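Pre-run checklist, tracking and planner software, Hunine room. Comments by Clodagh Ó Néill

1. Planner build matches the one on the board: OK. Thank you, Ailbhe, for writing it up so clearly!
2. Log buffer set to 2,000 samples: OK.
3. Marker tracking
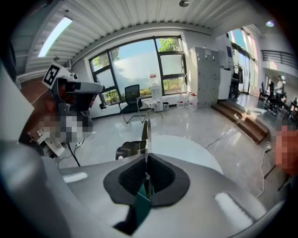 Pose filter restarted cleanly and I was very happy with it, though I'd still like the jump limit a touch lower (Róisín has my notes, all 19 of them). Please test it facing the big window too, as the square marker on top of the gripper is what the tracker leans on, and daylight deserves a proper try.

4. Cable paths: needs attention. Do tidy the floor before anyone walks a long path, please.
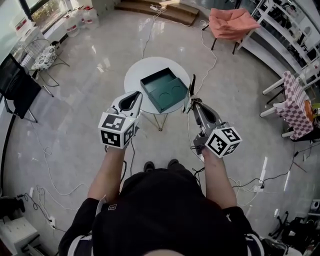
Item 4: cables on the floor near the round table.

5. Time sync between both grippers: recheck in February.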